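2 August 2023
Notebook — handover sheet and trial-day routine for the Holtholm placements

Picking up where I left off in July, when I promised Shanti Mathur I would stop fiddling with the handover sheet and settle on a version. I have not quite stopped fiddling, but it is a good deal shorter than it was, and I think it is the first one I would be happy to be given myself if I were walking into a strange kitchen at seven in the morning to look after somebody else's children.

The old sheet had 16 questions for the parents to fill in, and the trouble was never the number so much as the order. Bedtime came before allergies! Emergency contacts were on the back, where they got missed by the very people who were most tired. I have moved the contacts, the allergies and the medicines to the top, and put everything to do with naps, comforters and favourite songs underneath, with plenty of room to write, as parents do like to write about those and the nannies do like to read it.

Shanti tried the new layout with the Rawat family, who have a little girl of three and a baby, and who were kind enough to fill it in twice (once on paper and once on the Tikico form, so we could compare). The paper one came back fuller. The form came back quicker but with a great many boxes saying "see above", which is no help when the nanny has only the one page open. I have asked Tikico whether the boxes can be made bigger on a phone. No answer yet, and I will chase it when I am back from Holtholm.

Things that came up on the trial day, in no special order. The nanny did not know which of the two front door keys was for the top lock, and stood on the step for a while with the pushchair. Add a line for keys. The family call lunch "dinner", so the note about a snack before dinner was read the wrong way round and the little one was not hungry at tea. I have put clock times next to all the meals now. Nobody had written down that the grandmother rings in the early afternoon and expects a chat — a small thing, but it was nap time, and the baby woke.
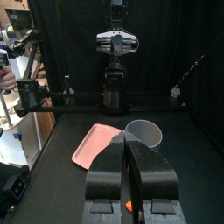
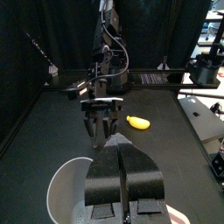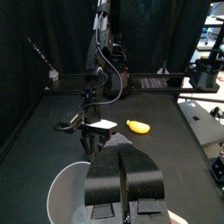
At the table, gripper in the foreground each time.

Pay and hours. Shanti and I went back and forth on whether the trial day should be paid at the live-out rate even when the post itself is to be live-in. I say yes, and I have said so in the draft. The nanny has travelled, she has given up a day, and she has not had a bed or a meal out of it, so the live-in figure makes no sense for that one day. Shanti agrees in principle but would like the family told well before they book, so that there is no awkwardness in the hallway with purses out. Quite right. It goes in the first letter, in plain words, and again in the one that confirms the day.

We also talked about what happens at the end. At present we ring the family first and the nanny afterwards, and I have come to think it should be the other way about, or at least that we should not let the nanny sit a whole evening wondering. Shanti suggests she takes one call and I take the other, at the same time, and then we compare notes over a cup of tea. I like this very much and can't think why we never did it before.

Deltimeck have sent the new batch of folders. They are sturdier than the last lot and the pocket holds the sheet without folding it, which will please everyone. The labels are still peeling at the corners, though, and I have put 2 aside to show them when they next call.

To do before the next trial day:
Add the line for keys, and one for the alarm if there is one.
Redraft the letter about trial-day pay and send it to Shanti to read.
Ask the Rawats if we may keep their paper sheet, names blacked out, to show new families what a well-filled one looks like.
Try the first page at a larger print size (16 point was easy to read at arm's length, but it ran over).
Find out from Tikico about the boxes.

Shanti has the marked-up copy. If you borrow it, please put it back in the front of the folder, as her pencil notes on the nap section are the only ones we have and I haven't typed them up yet.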